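Kouris to supply replacement fixings for Birnora step stool
May 27, 2019

Kouris has begun sending out a replacement fixing kit for the Birnora, its folding step stool for young children. The notice applies to 3,630 stools, all made at the firm's Randby works with the first version of the hinge bracket. Stools with the later bracket are not included and need no work.

The fault is in the side bracket that holds the upper step in line with the frame when the stool is open. The bracket is fastened with a single wood screw driven into the end of the cross rail. Under repeated sideways loading the screw can work its way out of the end grain, leaving the upper step free to tilt towards the user. Kouris says it has received seven reports of loose brackets and that no injury was recorded in any of them. Owners are asked to stop using the stool in its open position until the new parts have been fitted. It may still be used folded, as a low seat, provided both catches are engaged.

The kit replaces the wood screw with a machine bolt and a barrel nut. The barrel nut sits in a cross hole drilled through the face of the rail, so that the load is carried across the grain. A drilling guide made from moulded plastic clips over the end of the rail and sets the position of both holes. The kit also contains two new brackets, four washers, a hex key and a printed sheet of instructions. A drill and a steel rule are needed and are not supplied.

Owners who do not wish to drill the rail themselves can return the stool to Randby with carriage paid. Stools returned in this way will be fitted with new rails, already drilled, and sent back with the serial label stamped to show the change. Kouris gives no fixed time for returns and advises those who use the stool daily to ask for the kit.

To find out whether a stool is affected, turn it over and look at the label on the underside of the lower step. Affected stools carry a serial number with the letter R in front. Where the label has been removed or painted over, the bracket itself can be used as a guide: the first version is flat along its lower edge and has one fixing hole at each end, while the later version has a turned lip and two holes at the rail end.

Sotiris Sfakianakis of Kouris said the new fixing had been put through 3,000 opening and closing cycles with a side load applied at each stop, and that the bolt was checked for movement at the end of the run. "We saw no turning of the bolt and no crushing of the rail around the nut," he said. "The old screw began to move well before that point on the same rig." The earlier test had loaded the stool from directly above, which did not reproduce the movement made by a child reaching to one side. 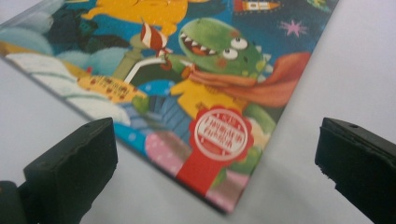
Ifigeneia Ververidis, replying to the notice, asked whether the kit could be fitted to a stool whose rail had already been repaired with glue and a longer screw. She had made that repair to her own stool after the bracket came loose, and did not want to drill into a joint that might split.

Kouris advises against it. A longer screw will usually pass through the line of the new cross hole, and even when it is taken out the glued hole leaves a hard spot that can push the drill bit to one side. Stools repaired in this way should be returned for a new rail. The same applies to any stool with a visible crack at the rail end, a bracket that has been bent and straightened, or a rail that has been shortened.

Painted and oiled stools can take the kit without further preparation. On painted stools the firm suggests scoring the finish around the drilling point with a sharp knife to limit chipping. Thick layers of paint may stop the guide from sitting flat, in which case the paint should be sanded back at the rail end until the guide closes fully. The guide has a small window on its upper face, and the end of the rail should be seen to touch the stop before any hole is started.

The cross hole is drilled first, from the outer face inwards, with a scrap of wood clamped behind the rail. The end hole follows. The barrel nut is then pushed in with its slot facing the end of the rail and turned with a flat screwdriver until the thread lines up. The bolt should go in by hand for most of its length. If it binds early, the nut is out of line and the bolt should be backed out and started again. Final tightening is by hex key, to the point where the washer can no longer be moved with a fingertip. Power drivers should not be used for this step.

Once both sides are done, the stool should be opened and closed several times and the bolts checked again. Kouris recommends a further check after the first week of use and then every few months, as for any folding item with wood and metal joints.

The first batch consists of 1,000 kits. These are being sent to owners who registered their stool at purchase, in order of registration. Others may apply by post or through the shop from which the stool was bought, quoting the serial number. Proof of purchase is not required, and second-hand stools are covered on the same terms. A further batch is in production.

Athina Economou, who runs a toy shop in Harngate, said she had taken her remaining stock of the stool off sale and had written to those customers whose addresses she held. Her shop will lend a drill and clamp to owners against a deposit. She said most of the questions so far had come from people who had the later bracket and were not affected.

The Birnora remains in production with the later bracket, which already uses a bolt and barrel nut. According to Kouris, the bolt in the kit is the same part, and spare bolts can be ordered singly. Catches, feet and step boards are the same on both versions and remain interchangeable. The two types of rail are not, and a later rail should not be fitted with a first-version bracket.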